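Star rating first because people skip to it anyway: four out of five. I run the tool counter at the Didham rental shop, and we've had the Drurkeo two-arm sorting cell since December. It takes the hand tools that come back from customers and puts them where they belong, so we don't have to. I've now worked enough shifts beside it to have opinions (lots of them!).

## What it's like to work next to

Returns used to be the job you got stuck with. You stood at the bench all afternoon pulling saws and screwdrivers out of bins, and by closing your wrists knew all about it. Now I load, I press start, and I go talk to customers. Pruning saws were my big worry, with those curved blades, and I'm so glad to have my fingers out of that bin. 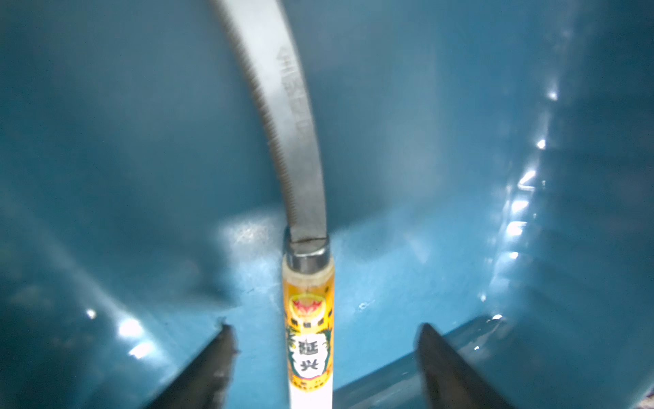
Sherif Badawi thinks I'm going too easy on it: the sorting got lighter, sure, but the checking got heavier, and now he spends his Tuesday going through the exceptions list when he used to be done by lunch. He'd give it three stars.

I get that. The checking is real work and it wasn't in the sales pitch. What changed for me is that I picked up the setup side, which I like way more than sorting - I can teach it a new handle shape before my coffee's gone. We also got a bump in pay for that, after some asking.

Our biggest day so far was 142 tools, and the cell stopped for help on two of them. Mixed handles are fine if you lay them side by side in the tray. Wood and orange plastic together, no trouble. Pile them crisscross and you'll be standing there untangling things yourself. We keep a toolbox and a glove right on the worktop, which the manual frowns on, but I've stopped feeling guilty about it.
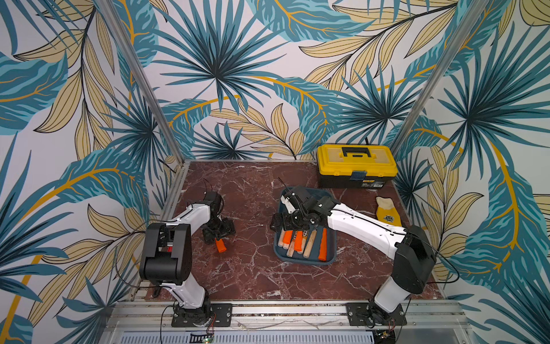 ## Gripes

The alert sound is awful. Sixten Halvorsen changed ours to a softer chime, and it took him 58 minutes in the menus, which is silly for a chime.

Training was one morning for the whole crew. We needed two. Ask for the second one before you sign, and make sure the weekend people get to come.

Also, nobody's hours were cut here, but we got that in writing first. I'd do the same again.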